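Werkstattbuch Arar, Zelle 4 (Zweiarmplatz Textil)
11. Mai 2020

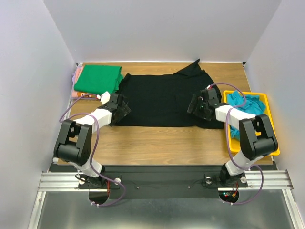 Für den Betrieb der Zelle 4 gilt ab diesem Eintrag die überarbeitete Arbeitsanweisung, Fassung 11. Sie ersetzt die Fassung vom November und ist vor jeder Schicht am Platz gegenzuzeichnen. Anlass der Überarbeitung waren die Abweichungen zwischen unserem Standort und der Gruppe Sterkurby, die dieselben Faltaufgaben nach eigenen Regeln aufgenommen hat. Die Datensätze ließen sich deshalb nur mit Einschränkungen zusammenführen. Die Ausgangslage ist künftig einheitlich: Das zu bearbeitende Teil liegt ausgebreitet in der Tischmitte, der gefaltete Stapel hinten links, der Korb rechts. Das schwarze Kleidungsstück reicht in der heutigen Anordnung vom Stapel bis an den Korb und berührt links das grüne Tuch. Nach Fassung 11 ist das nicht mehr zulässig, zwischen Arbeitsstück und Stapel muss ein freier Streifen der Tischfläche sichtbar bleiben. Die Anordnung ist vor der nächsten Aufnahme zu korrigieren.

## Festlegungen

**Leitungsführung.** Die violetten Leitungen werden in einer freien Schlaufe am Arm entlanggeführt und am unteren Ende mit weißen Bindern gefasst. Die Schlaufe muss den vollen Weg des Ellbogengelenks zulassen. Über dem Korb ist besonders auf Abstand zu achten, der Greifer darf beim Absenken die Leitung nicht in den Stoff drücken. Nachgezogene Binder sind im Buch zu vermerken, auch wenn kein Mangel vorlag.

**Grundstellung.** Beide Greifer stehen vor Beginn jeder Aufnahme frei über dem Arbeitsstück. Eine Aufnahme, die mit bereits gegriffenem Stoff beginnt, wird verworfen und nicht nachträglich beschnitten.

**Dunkle Textilien.** Schwarze Greiferfinger heben sich von schwarzem Stoff kaum ab. Für die Auswertung bedeutet dies eine unsichere Bestimmung des Griffpunkts. Bis zur Entscheidung über helle Fingerkappen (Angebot Jakab liegt vor, noch nicht geprüft) werden dunkle Teile gesondert gekennzeichnet und nicht mit den übrigen Serien vermischt.

**Eingriff in den Arbeitsraum.** Griffe in den Arbeitsraum erfolgen ausschließlich bei abgeschalteten Antrieben. Dies gilt auch für das Zurechtlegen eines verrutschten Tuchs. Der Software-Halt in Senudia ist *kein* Ersatz für die Abschaltung. In der alten Fassung war die Stelle missverständlich formuliert.

**Befestigung.** Die silbernen runden Knöpfe an den Armsockeln werden vor Schichtbeginn von Hand geprüft. Werkzeug ist hierfür nicht zu verwenden.

## Umfang der Serie

Geplant sind 500 Durchläufe, davon liegen 418 vor. Die vorhandenen Durchläufe bleiben gültig, erhalten jedoch den Vermerk »alte Ausgangslage«. Eine Neuaufnahme ist nicht vorgesehen. Sterkurby verfährt nach telefonischer Abstimmung ebenso - die schriftliche Bestätigung steht aus.

## Offene Punkte

- Mindestbreite des freien Streifens zwischen Arbeitsstück und Stapel festlegen. Vorschlag aus der Auswertung: eine Greiferbreite.
- Offene Elektronik unterhalb der rechten Armbasis: Abdeckung beschaffen. Die Anzeigen müssen von vorn ablesbar bleiben.
- Klären, ob die Lage des Korbs am Tisch markiert wird. Er steht derzeit leicht schräg, und die Fassung 11 macht zur Ausrichtung keine Angabe. Klebeband auf der Tischfläche wird von der Auswertung abgelehnt, da es in den Aufnahmen als Kante erkannt werden kann.
- Kennzeichnung dunkler Teile in der Senudia-Eingabemaske ergänzen. Bis dahin Eintrag im Bemerkungsfeld, Schreibweise einheitlich »dunkel«.

Gegenzeichnung der Frühschicht liegt vor, Spätschicht folgt. Die Fassung vom November ist aus dem Ordner am Platz zu entfernen und im Archiv abzulegen.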